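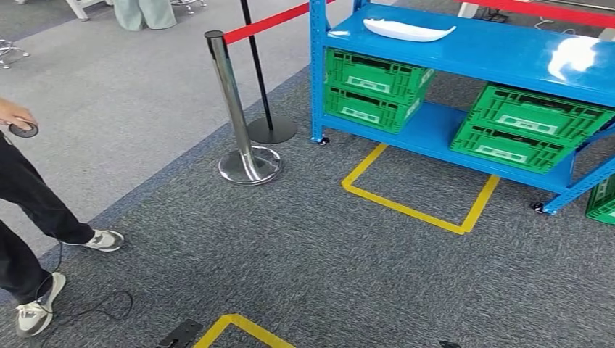 Eleven minutes before the doors and Sneha still had the thing in her hand, thumb resting on the disc. Not pressing. She'd pressed it nine times since morning and each time the robot had stopped dead, a foot from the crates, arms out like somebody waiting for wool.

"Cable," said Aníbal.

She stepped over the cable.

The method was simple. She had told everyone it was simple, had written it in the abstract, had said it to her mother on the phone. You don't teach the robot to pick up a crate. You teach it to know when it's about to get it wrong. Let it run, have a person stood there with a stop, and every stop is a lesson - the two seconds before it marked bad, everything else marked good enough. No joysticks. No one in a headset moving its arms for it. Just a thumb and somebody's nerves.

175 stops, back at Sutex in February. That was the whole of the teaching. Against 3836 runs done the proper way by the Pulska lot, with their arms and their budgets. And hers had come out level. Slightly under on the bottom crates. Level on the top.

Level! She'd gone and cried in the toilets.

So now the hall, and the blue shelves, and the yellow tape Aníbal had put down twice as the first square was crooked. Green crates. Red belt. Carpet, which they had never trained on. Nobody had thought about carpet until the lorry was half unloaded.

"It's the wheels," Aníbal said. "It gets there a bit late and thinks it's somewhere else."

"It doesn't think it's somewhere else."

"Well it stops."

"I stop it."

He looked at her. She looked at the robot.

That was the trouble, and she had known since about the fourth run. Went back through the logs on her phone, crouched by the belt, people's shoes going past. Run four, stopped at the shelf. What was wrong with it? She made herself watch the playback. Gripper open, coming in square, a shade slow. Nothing wrong. Run six, same. Run seven she would of stopped it again, right there, squatting on the floor, her thumb actually twitched.

It hadn't been going to fail. She had just been frightened.

And then the worse thought, the one that sat down in her stomach. In February, how many? Out of the 175, how many were the robot and how many were her? Ertuğrul had done half of them. Calm Ertuğrul, who ate his lunch standing up with the stop in his other hand. Had anyone split them, his and hers? They hadn't. It was one column in the table. "Operator".

She rang him.

"Mine and yours," she said. "Can you train it on just yours. Tonight."

"Hello Sneha. How's the show."

"Can you?"

Typing already, she could hear it. "I did it in March," he said.

"You what?"

"I was curious. I didn't say becuase you'd got the paper off by then."

"And?"

"Mine alone is worse. Much worse, on the bottom crates. It knocks the shelf." More typing, or a biscuit. "Yours alone is nearly as good as both. You stop it too early, every time, miles too early. So it learns to slow down. That's what the result is, I think. I think it's you being scared."

She didn't say anything for a bit. Over by the white furniture somebody in pale green trousers was asking where the coffee was.

"That's not in the paper," she said.

"No."

"It'll have to go in the paper."

"Probably, yes. Chaudhary won't like it. Are you on carpet?"

"How did you - yes."

"Let it be slow, then. It's slow because it learned it from you."

She put the phone in her pocket. Aníbal had moved out behind the posts, arms folded, and he gave her the nod, the one that meant time. The first of them were coming down the aisle, lanyards, paper cups.

She started it.

It came up to the tape. It slowed, and her thumb went down a hair and she took it off the disc altogether, held it out stiff in the air where she could see it. The robot went on slowing. It hung there over the top green crate, so long that a man with a cup said is it broken.

"No," said Sneha. "Wait."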